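Notebook, label roll task
28th November

Started the printer job properly. The plan from last time was to record the whole roll change as one demonstration: lid open, old core out, new roll in, paper fed, lid closed. I tried it that way for the first part of the session and gave up on it. A full change takes too long, and if something goes wrong near the end the whole recording is marked bad, including the parts that were fine. Splitting it into stages from now on.

Stages as I have them written on the card by the bench:

1. Open lid
2. Take out old core
3. Put core back in (see below, this is its own stage for now)
4. Seat new roll
5. Feed paper past the front
6. Close lid

Stage 3 looks odd on the list. In ordinary use you don't put an empty core back into a printer. But the core is light, it doesn't unroll, and it goes between the holders in much the same way as a full roll does, so it makes a decent first exercise before we ask for the real thing. Sille Ingvarsson suggested it after watching me drop a full roll and chase the paper across the floor. She wants the core recordings kept in a separate folder and never mixed with the roll ones until we have compared the two. Agreed.

Recorded 15 good core insertions. Another 8 marked as usable with faults, mostly because I let go too soon and had to pick the core up again. I kept those. Last month's batch on the Jurano bins had no recoveries in it at all and the policy simply stopped whenever it missed, hand hanging in the air, waiting for a situation it had seen before. A fumble and a clean recovery is worth having, as long as it is labelled as one.

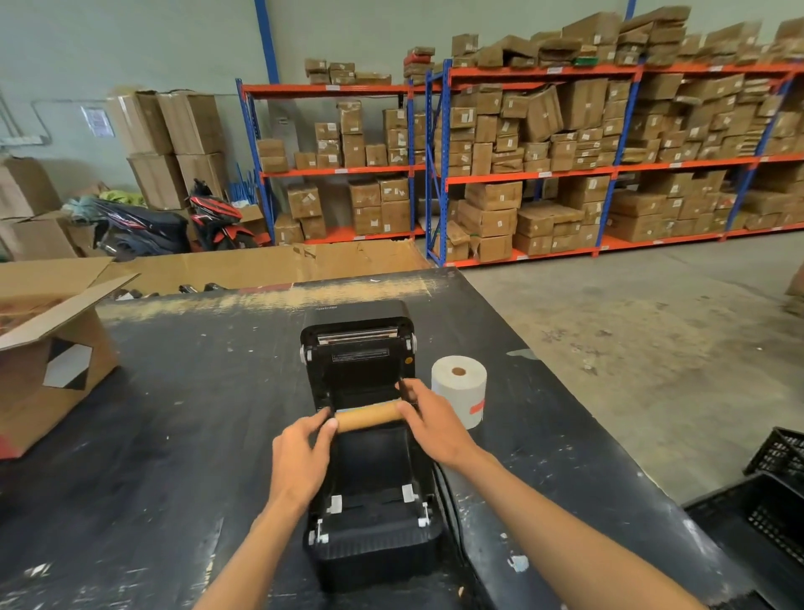

The thing I most want to settle is how to hold the core, as I have been changing my mind from one take to the next and that will show up in the data. One-handed, pinched in the middle, is quicker, but the fingers cover the part of the core you need to see, and the core tips as it goes down. Two-handed is slower and steadier. With one hand at each end, the left coming from underneath, the core stays level over the compartment and both roll holder arms get met at nearly the same moment. It also leaves the middle of the core in plain view. I am going with two hands for every take in this stage. The one-handed ones are moved out to a folder called "grip_old" and should not be used for training. Please don't delete them, I may want them for a comparison later.

Lid position matters more than I had thought. If it is not pushed right back it can drift forward during the insertion and the wrist catches it. Added to the start conditions: lid fully back, then hands away, then start recording. I had been starting the recording with one hand still on the lid, which meant the first second or so of each take was really the end of stage 1. Trimmed what I could.

Start conditions for stage 3, complete list, please use these and not the ones on the old sheet:

Printer facing the operator, lid open and fully back.
Compartment empty.
Core on the table, either side of the printer, lying down or standing up. Change it between takes.
Fresh roll standing on the table but not touched.
Hands out of view at the start and out of view at the end.

On the fresh roll: I had first cleared it away for the core takes, to keep things simple. Then thought about what happens when we go on to stage 4, where the roll will always be on the table, and the only time the model sees a roll it is the thing to be picked up. Better that it learns early that a roll can be there and be left alone. So the roll stays out. It has its tape on, and it should keep it on for this stage. Peeling the tape needs to be a stage of its own, and I haven't worked out where to put it. My feeling is between 3 and 4, done on the table, before the roll goes anywhere near the printer. If you peel it after seating, the end springs loose and goes under itself.

Labelling. Each take gets three marks: first touch on the core, core over the compartment, core released. Wolta's tool wants a text line as well. I have been writing "place the empty core into the open label printer" for every one, and Sille pointed out that if every line is the same then the line teaches nothing. We agreed on a handful of wordings, to be swapped at random. She is drafting them. Nothing clever, just how a person on the packing side would say it. "Put the tube in the printer" is fine. "Insert the cylindrical object" is not.

Bench position. I had the bench turned to face the wall at first and then turned it so that it looks out across the floor towards the racks. More going on in the background, parcels that get moved between sessions, light that changes through the afternoon. The wall takes look cleaner, but whoever uses this later will not have a clean wall. Hajdu asked for varied backgrounds in their note anyway. Don't tidy the bench beyond what is needed to work. The scuffs and paint marks can stay, and so can the box on the left, though it should be shifted a little every few takes so that it doesn't become a landmark.

The power cable does need watching. It comes round from behind the printer on the right, and my sleeve caught it in two takes and moved the printer. I kept one and threw the other out, as the printer had turned so far that I stopped and straightened it by hand in the middle of the take. If the printer shifts a little and you can carry on, carry on. If you have to stop and put it right, end the take and mark it bad.

Speed. I am too fast. Watching the takes back at normal speed they look fine, but stepping through them there are very few samples between "over the compartment" and "released", and that is the part we care about. Tried counting under my breath and it helped. Slow at the end, normal speed for the reach. Don't pause completely above the printer, though. I did that in the early takes to be careful, and I suspect we would end up with a policy that hovers for no reason, as the Mativora one did before they re-recorded.

Small things:

The core gets soft at the ends after being pushed in and out this many times. Swap it for another one when it starts to flare. I have put a few spare ones by.

Fingertips should stay off the print head strip under the lid. There is no need to reach up there in this stage and I caught myself steadying a knuckle against it once. Take discarded.

Gloves: none so far. Should record a set with thin work gloves before the end of December, as some of the packers wear them. Same start conditions, separate folder, put "gloves" in the notes field and not in the text line.

Next session: 15 more core takes with Sille doing the handling, so we have a second pair of hands in the set. She is left-handed, and I have asked her to do it the way that comes naturally and not to copy mine beyond the two-hand rule. After that, a few trial takes of stage 4 to see if the same three marks will do or if "first arm touched" has to be a mark as well.

Still open: where the tape stage goes, and who is checking the marks. I would prefer not to check my own.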